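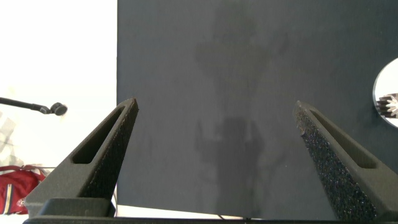
How often should the foam pads on a gripper be changed?

Whenever the foam stops coming back up after you press it with a thumb, or when an edge starts to lift. Change both sides at the same time, even if only one looks bad, and set the closing point again afterward.

Pads

2021-08-21

The call came while I was eating a peach over the sink. Pretstead plant, the small cell, dropping parts. Could I come now. I said I could come after the peach. They didn't laugh.

Thirty-five miles is what I told them, I always say 35, it's closer to forty with the bridge out. Tools already in the truck. Foam in the truck. The good knife, not in the truck, on the kitchen counter, where I would remember it right about the county line.

Hot. Windows down. My father's radio, one station.

The cell at Pretstead is a Nerkel, the older kind, with the soft fingers. Wedge fingers with the long slot cut through so they give a little, foam glued down the inside. It picks up glass lids for a canning outfit called Lerkeck and sets them in trays. That's it. That's the whole life. Up, over, down, open. I put it in, in January, snow in the loading dock, and I had liked it right away in a way I didn't mention to anybody.

You're not supposed to have favorites. I had one.

The shift lead met me at the side door with her safety glasses pushed up in her hair and started talking before I had the bag off my shoulder.

"It was fine until lunch."

"What changed at lunch?"

"Nothing changed. We ate."

"Anybody touch it?"

"We don't touch it. You told us not to touch it."

I had told them that. Lid box by her feet, full of broken glass, swept up very neat. She saw me look. "More than 800 good ones this morning," she said. Like she was standing up for it.

Power down, lock on, key in my pocket. Wait for the air to bleed out, that long tired hiss. Then I got in there with it.

First thing, thumb on the foam. Left side came back slow. Right side came back, mostly. I ran a nail along the bottom edge of the left pad and the nail went under. So there it was. Edge lifting. Lid goes in, fingers close, pad rolls a little, lid tips, lid goes.

Ten minutes of work if you have your knife.

"Do you have a knife," I said.

She had a box cutter on a string. The string was tied to the bench. The bench was not near the cell. We looked at each other and then she cut the string with the box cutter and handed it over.

Peeling old foam is a bad job. It never comes off in one piece. It comes off like a sunburn. You get the top layer and then there's the glue, gray and stringy, and you have to go at that with a plastic scraper and a rag and be patient, which I am not. The wipes dry your fingers out. I did the left, then the right. She stood outside the guard and held the flashlight for me and asked if it hurt it.

"If what hurts it?"

"The scraping."

I said it was a finger shaped piece of plastic. Then I felt bad, I don't know why, and scraped a little softer.

Rubbed the glue off with my thumb. Wiped again. You have to let it dry all the way, you have to, I have seen people slap new foam on a damp finger and drive off whistling. I have been people. So we waited. She told me about her son, who was leaving for school in a week and had packed exactly one thing, a lamp. I told her about the peach.

"That's a sad story," she said.

"It was a good peach."

"You didn't finish it."

New foam, the grainy black kind. Cut it long, lay it down from the housing end up toward the tip, press, don't stretch. If you stretch it, it remembers, and a week later it pulls back and the tip is bare. Press hard and hold. I count in my head when I hold and I lost the count because out on the floor the big line had started up again and the whole slab was humming through my knees. Started over. Trimmed the edge. The box cutter was duller than I'd like. The trim came out a bit wavy near the tip, so I peeled it and threw it away and did that one over, and she didn't say a word, only moved the light to where I needed it.

Then the part I had been not thinking about.

The close point lives in the controller, one little number, how far the fingers go before they stop. New foam is fatter than old foam. So you have to back it off, or the first lid gets hugged to death. I pulled the number up. It said 80.

I left it at 72. I know I did. I wrote it on tape in January and stuck the tape inside the door of the cabinet, and the tape was there, my own ugly seven, and the number on the screen was 80.

I came out from behind the guard. "You said nobody touched it."

"We didn't touch the arm," she said.

Took her glasses off her head. Put them on, took them off.

What happend was this, and she told it fast, looking over at the trays. Two weeks back it let one slip. Just one. And there was a man coming up from Zaidi the next day - they're the ones who own Lerkeck, they own the whole street, and he was walking the floor with a tablet deciding what stays. The old Nerkel was on his list. She'd heard that from someone who'd seen the tablet. So after shift she opened the cabinet and found the number and went up by 2. Tighter. And it held. It held all the next day with him standing there.

And then a few days after, it slipped again, so 2 more.

"And again," I said.

"And again."

Squeezing harder and harder on a pad that was coming loose. Every squeeze rolling the edge up a little more. She could see me working it out. She had a face like somebody who's backed into your car.

"I should've called you," she said.

"Yes."

"You'd have written it up."

I would have. There's a form, and the form goes to Zaidi. It has a box for cause and a box for repeat visit, and I knew just what a man with a tablet does with a box like that.

I didn't say anything for a while. Got down and put 70 in, to be safe. Lock off. Key. Air came up, the fingers twitched the way they do and then stood open, waiting, dumb as a pair of tongs. I'd set one lid in the nest by hand. Ran it slow.

Down. Close. The foam took the rim and gave, and you could see the slots pinch in a bit along the fingers. Up. It hung there. I had my hand out under it like that would do anything. Over. Down. Open.

Set it at 71. Ran it. Set it at 72 and ran it some more, then let it go at full speed and we both stood there with our arms folded like parents at a pool.

She asked would it last.

"Foam? Some months. Press it with your thumb every Friday or whenever, when it's locked out. If it doesn't come back up, call me. If you can get a nail under it, call me. Don't go in the cabinet."

"I won't go in the cabinet."

"Call me at home, I mean. Not the desk."

She wrote my number on the wall. On the actual wall, in marker, next to the fire extinguisher. I gave her the end of the foam roll too, wrapped in a clean rag, and the scraper, and I showed her how you lay it, housing to tip, no stretching. She practiced on a broom handle. First one was terrible. Second one was better than mine.

I sat in the truck with the form on my knee and the door open. Cause. I wrote pads worn, replaced both sides. Which they were. Which I had. Repeat visit, I left blank. Then there was the line at the bottom for adjustments made and I held the pen over it a good long time, long enough that she came out on the dock for her break and saw me, and waved, and I had to wave back with the pen.

Close point checked, I wrote. 72.

It's a poor kind of lie, every word in it is so. I've turned it over since. If the arm drops one on somebody's boot I'll turn it over again.

Drove home with the box cutter still in my shirt pocket, bit of string hanging off it. Noticed at the bridge. Pulled over to call and got the desk, hung up on the desk. Seperate number for the floor, which I didn't have, she had mine.

The peach was in the sink where I left it. Ants. I rinsed them off and ate around the bad side, standing up.

Phone rang while my hands were still wet.

"It's running fine," she said. "I just wanted to tell you it's running. Also you took our knife."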